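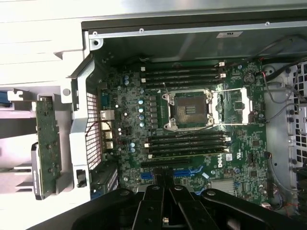 Orkard Desktop Refurbishment: Progress Report to the Hunen Fund

Period covered: through Saturday, February 5, 2022

Where the money went

The Fund will recall granting us 1099 dollars to turn retired office towers into computers that somebody might want. Of that, 500 has been spent, mostly on coin cells, thermal paste, memory and a quantity of compressed air that looked excessive on the invoice and was gone in two weeks. The rest is committed to replacement hard drives, which we are buying in small lots from Zuslow while their prices stay reasonable.

Machines

Our target is 60 finished towers by the end of March. We have 40 on the shelf, tested and labeled. The easy ones went first, as the Fund's reviewer predicted in the margin of our application, and what remains is the Paracha office donation – big workstations, heavy enough to make everyone reconsider their shoes. 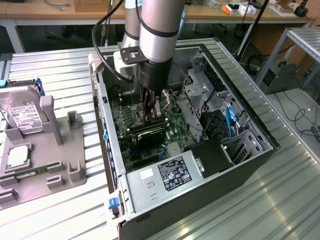
The strip-down procedure has been rewritten since the last report. Under the old one, parts came out in whatever order the person at the bench felt like, and they went back in the same spirit. Each tower now gets a gray plastic tray beside it, and whatever comes out goes into its own slot: the hard drive at the top in its blue caddy, the processor in the square recess below, the memory lying flat in the long slot near the bottom. An empty slot at closing time means something is still in the case. A full slot when the side panel is back on means a longer evening.

Processor sockets are our main worry. The workstation boards have the pins in the socket and they bend if you look at them with intent. We lost two boards to this before Christmas and would like those written off under "learning," if the Fund has such a category. Sockets may now be open only while a processor is being cleaned or swapped. 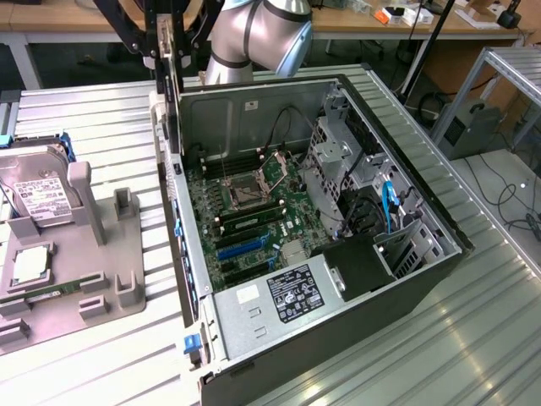 Memory has been the slowest part of the job. The donated modules arrived in one box, unsorted, and a good many fail their test, so we try them one at a time. With a green module seated just below the open socket and the black slots beside it to fill as we go, a single workstation can use up most of a morning. We have asked Zuslow whether they would sort the next box before sending it. They said they would think about it, in a tone we have learned to recognize.

Still to do

Test and label the remaining Paracha towers. Replace the bench lamp. Agree with Hunen on delivery, in particular who is carrying what up the stairs.

We are not asking for more money this period. We would accept a hand truck.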